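Looking After a Two-Arm Tabletop Cell: Workshop Tips

Posted in Workshop Care by Natsumi Kamata
November 9, 2024

These are the notes I keep for the Turnska bench, cleaned up so other people can use them. They cover a small cell with two arms, two-finger grippers and a plain white table. Most of it applies to any light arm of that size. Read your own manual first and go by its torque figures if they differ from what you find online.

Before you touch anything

Stop the program, hit the stop button and wait for the arms to settle. Switch off at the wall if you are going to have your fingers inside a gripper. Some arms sag when the power goes, so put a folded towel under the wrist first or park the arm low. Keep a tray next to you for screws. The ones in the finger brackets are small and will roll.

Weekly: the table

Wipe the top with a damp microfiber cloth and a drop of dish soap, then again with plain water. Skip spray polish. It leaves a film and light objects start to slide when the fingers close on them. Rings and smudges that don't come off with soap usually come off with a melamine sponge used gently. Dry the back edge well where the top meets the wall panels.

Check the feet of the table while you are down there. Ours has one that works loose, and a table that rocks will throw off every pick position by a little. A dab of medium threadlocker in February fixed it until we moved the bench.

Weekly: the grippers

Brush the finger joints with a dry, soft paintbrush. Do not use compressed air, it pushes the dust into the hinges. Then go over each visible screw with the right hex key and just feel for movement. If one turns, take it out, clean it, put on a small drop of threadlocker and refit it. Do not just nip it up, it will be loose again by the next week.

Look at the finger faces. If they have rubber pads, wash them with soap and water and let them dry fully. Replace them when they go shiny. I buy the sheet from Trekex and cut it with a craft knife, which costs far less than the ready-made pads.
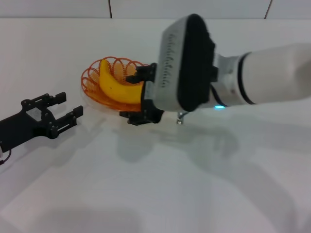
Grip checks should be done with something soft and something awkward, after every cleaning. A metal block tells you very little. Fruit is good for this, and I like it sitting in a container with some give. With a banana in an orange wire basket, the fingers have to close on the end of the fruit with the lower jaw down near the rim, so you find out quickly if the approach height is wrong. Start with the force setting low and raise it one step at a time until the lift is steady. Write the number down. Ours is at 57 on the controller's own scale, and when it has to go up it is time for new pads.

Run the check with one arm at a time. Leave the other one parked with its fingers open and well clear, and only run the two together once each has passed alone.

Monthly: cables

Follow every cable by hand from the gripper back to the base. You are feeling for flat spots, nicks and places where the jacket has gone stiff. Leave enough slack at the wrist for the full turn in both directions — move the arm through its range by hand if it allows that, and watch the cable the whole way. Hook-and-loop straps are better than zip ties near a joint. Zip ties get pulled too tight and the cut ends scratch the housing.

If a gripper drops out in the middle of a job and comes back when you restart, suspect the connector before the motor. Unplug it, look for bent pins, push it home and see whether it happens again. I lost most of a day to this once and had the gripper half apart before I tried the plug.

Monthly: the cameras

Clean the lenses with a lens cloth and nothing else. Kitchen paper scratches. Then save a still from each camera at the parked position and compare it with last month's. Fixed lines are what you want to compare, so the seams in the wall panels and the back edge of the table do the job nicely. If a seam has shifted or leans more than it did, the mount has moved. Tighten the mount, put it back to match and redo the calibration.

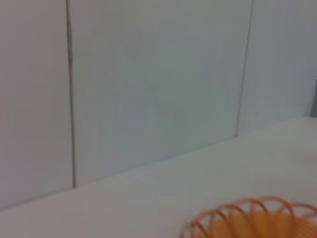

Two panel seams and the back edge of the table, with the orange basket low in the right corner.

A soft picture can be a dirty lens, a loose lens ring or simply movement. Take a second still with the arm fully stopped before you start turning anything.

Every 6 months

Take the fingers off, clean the hinge pins and put back a very thin film of light grease. Betancur sells it in a 5 ml syringe that lasts for years. Wipe off everything you can see afterward — grease on the finger faces will ruin your grip checks.

Back up the controller settings to a stick and label it. Note the hour count at the same time. Ours was at 902 when I did the last full service.

What to keep in the drawer

Hex keys, one good set
Medium threadlocker
Soft paintbrush and lens cloth
Pad sheet and craft knife
Spare finger screws
Hook-and-loop strap
One spare gripper cable (Stemumness will make them to length)

Put the dates on a card taped inside the drawer and initial each job when it is done.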